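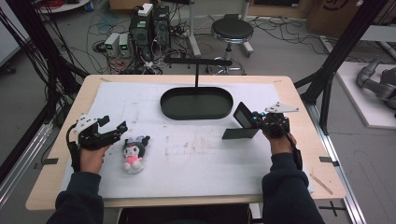

*Work table, white paper over most of the top.*

# Navow recipe cards

Last edited Mon 21 May by Renata Witkowska.

Navow is a transcription of the Wasilewska recipe cards: 104 handwritten cards for bread, cakes, pickles, and preserves, typed up line by line. The ingredient table has 1000 rows. The method text is kept separately, one file per card.

The cards came out of a bakery kitchen in Brinau. Several people wrote on them over a long period, and many were corrected, halved, doubled, or crossed out along the way. We kept as much of that as we could. If you only want a recipe that works, the `clean` folder is the place to start. If you want to know what was on the card, use `raw`.

## What is in the folder

```
navow/
 README.md
 cards.csv
 ingredients.csv
 units.csv
 raw/
 clean/
 notes/
```

`cards.csv` has one row per card. `ingredients.csv` has one row per ingredient line, joined to the first file by `card_id`. `units.csv` is a lookup table for the measures. The `notes` folder holds remarks that did not fit anywhere else, such as a phone number on the back of a card (digits removed) or a shopping list that had nothing to do with the recipe.

All files are UTF-8 with Unix line endings. Commas inside a field are quoted. Please open the CSV files with an import dialog if you use a spreadsheet program. Double-clicking turns some of the fractions into dates.

## Columns in cards.csv

| Column | Meaning |
|---|---|
| `card_id` | N001 and up, in the order the cards sat in the box |
| `title` | Title as written, spelling included |
| `title_clean` | Title in standard spelling |
| `type` | bread, cake, pickle, preserve, other |
| `oven` | Temperature as written, or empty |
| `time` | Baking or cooking time as written |
| `hand` | Letter code for the handwriting |
| `both_sides` | yes or no |
| `damage` | none, light, heavy |

Oven temperatures appear on 70 cards. On many of the rest there is a word instead, and that word goes in the same column exactly as written: "slow", "good", "bread oven, falling". We did not convert words to degrees. There are published tables that do this, but they disagree with each other, and the ovens here were brick until fairly late in the run.

The handwriting codes are a judgment call. A and B are easy to tell apart because B crosses the 7 and A never does. C may be A writing later in life. Treat C with caution.

## Columns in ingredients.csv

| Column | Meaning |
|---|---|
| `card_id` | Link to cards.csv |
| `line` | Position on the card |
| `amount_raw` | Amount as written |
| `amount_g` | Grams, where a conversion is safe |
| `unit` | Code from units.csv |
| `item_raw` | Ingredient as written |
| `item` | Ingredient, standardized |
| `struck` | 1 if the line was crossed out |
| `added` | 1 if the line was put in later |
| `query` | Free text, usually empty |

Crossed-out lines are still in the table. Filter on `struck = 0` if you want totals for a recipe. Where an amount was crossed out and replaced, there are two rows with the same `line` value, one struck and one added.

Flour needed the most decisions. The cards use "flour", "white", "bread white", "the fine", and "second". We mapped the first three to `wheat flour, white`. "The fine" became `wheat flour, white, fine`. "Second" stays as `wheat flour, second`. We think it was the mill's name for a coarser grade, but we could not confirm it.

Yeast is listed by weight when the card gives a weight and as `yeast, unspecified` otherwise. None of the cards say dry or fresh. The amounts on the bread cards point to fresh, and the clean versions assume so. That assumption is marked at the top of each clean file it affects.

## Units

Most weights are metric. The exceptions are the household measures: glass, coffee cup, spoon, knife tip, handful, and "the blue tin". The first four have gram values in `units.csv` for flour, sugar, butter, and salt only. Handful and blue tin have none, and `amount_g` is left blank for them.

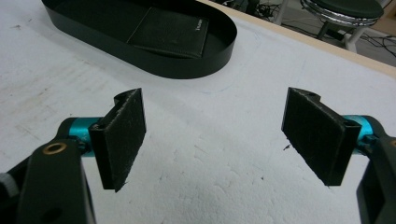 Bożena Kaczorowski wrote back after reading the first draft that the blue tin should have a value after all. She remembers it as the scoop for poppy seed, leveled with a thumb, and says four of them filled the mixing bowl for the Christmas roll. She also asked us to stop calling the plum butter a jam: it has no sugar in it on the card and never had any, and anyone who adds sugar has made something else.

We changed the plum butter. It is now `preserve` with `title_clean` set to "Plum butter, no sugar". The blue tin is still blank, because the size of the bowl is not recorded either. Her remark is copied in full to `notes/units.txt`. If anyone has poppy seed weights for the roll from another source, that would settle it.

## How the typing was done

Each card was typed twice, by 2 people working apart, and the versions were compared line by line. Differences were settled by going back to the card. Where that did not help, the reading we thought more likely went into the table and the other went into `query`.

Most of the differences were small:

- 1 and 7 in hand A
- "dkg" read as "kg", mostly on the cake cards
- a fraction bar taken for a crease, or the other way round
- "butter" and "batter" in the margin notes

The dkg problem matters. A dekagram is ten grams, and mistaking it for a kilogram gives a cake with a hundred times too much sugar. Those are easy to catch. The harder ones are where the writer left the unit off because it was obvious to her. We filled in dkg only when the other lines on the same card made no sense any other way, and every one of these has `unit inferred` in the `query` column.

## Clean versions

The `clean` folder has a modern write-up of each card that is complete enough to cook from. Each file gives the yield if known, ingredients in grams, and steps in order. The original often lists ingredients and stops there, or says "as for the usual". The usual is N012, the everyday white loaf.

Only a few of the clean files have been baked. They have `tested: yes` in the header. Bake the others with some care and expect to adjust the liquid.

Do not use the pickle and preserve cards as safety guidance. Jar handling and boiling times are given as they were written and do not follow current advice. Look up a tested procedure before you store anything.

## Known problems

- N031 and N032 may be one recipe on two cards. They are kept apart.
- N047 has heavy grease damage. The last three ingredient lines are guesses.
- N058 is a newspaper clipping glued to a card. Only the handwritten changes are typed.
- Card order is the order in the box. It is not alphabetical and probably not by date.
- `hand` is blank on cards written in capitals.
- The spelling of "marjoram" is standardized in `item` but there are five spellings in `item_raw`.

## Use

The typed tables and clean versions may be copied, changed, and reused with credit to "Navow recipe cards". The names of customers written on order cards have been removed, and we ask that you not try to work out who they were.

Corrections are welcome. Send the card ID, the line number, and your reading. A reason helps but is not required.

## Next

The next update is planned for June. It should include the cake cards in hand B rechecked for dkg, a yield column in `cards.csv`, and an index of the margin notes by card. N047 will stay as it is unless a second copy of the recipe turns up.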